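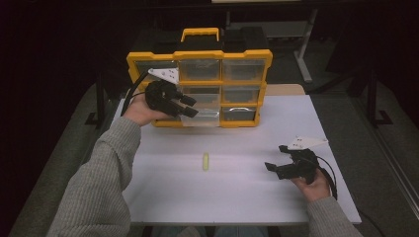
**Figure 5.** Parts organizer with clear drawers and a hand-held gripper, at a white table.

### 4.2 The charter on loan: visitors and reading time

The town charter of Clallodberg exists in two copies. The older one is kept in the Marikar archive and was never shown outside of that building before the loan which we study in this section. The younger copy, made by a less skilled hand and with several lines missing near the end, has been in the town hall of Clallodberg as long as the written inventories go back. For the exhibition in Skumville both copies were placed in the same room, so that the visitor could walk from one to the other in a few steps.

The exhibition was opened in May and received 3,842 visitors. This number comes from the tickets and therefore does not include the school classes, which entered by a side door and had no ticket. We consider it as a lower limit. For the questions of this paper the total is less important than what the visitors did in the room with the charters, and here the ticket data can tell us nothing.

We worked with 100 visitors who agreed to be observed and to answer a short set of questions when they left the room. All of them were adults. The observer sat on the bench by the window and noted the time spent at each case, and also whether the visitor read the translation on the wall first or looked first at the parchment. We had expected that most people would begin with the translation. In fact, the larger part went directly to the parchment, stayed there a short time, and only then turned to the wall. Several of them went back to the parchment a second time – these visitors had the longest stay of all.

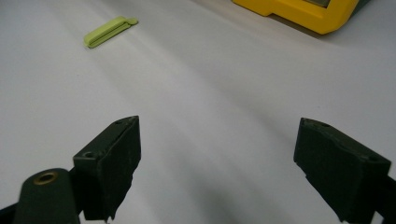

The younger copy received much less attention, although it is easier to read and has better preserved ink. When we asked for the reason, the common answer was that it is "only a copy." This is a misunderstanding, as both documents are copies in the strict sense and the sealed original is lost. The label in the case explained this in its 8 lines of text, but the explanation stood in the last of them. It seems that few visitors read so far. After the second week the label was rewritten with the information in the first line, and the observed stay at the younger copy became somewhat longer. Since our group is small and the weather in these weeks was also different, we do not want to claim more than this.

A further point concerns the seal. The older copy has no seal, and only the cuts in the folded lower edge show where it was fastened. Visitors from Rondach, where the local museum owns a charter with a complete seal, often asked if it was taken off for the loan. We noted the same question in the guest book. It may be useful to show a cast of a comparable seal beside the charter, as it was done in Rondach itself during the restoration of the permanent rooms – but the Marikar archive did not wish to have any modern object inside of the case, and we respected this condition.

The answers to the open questions are treated in the next section, together with the entries from the guest book.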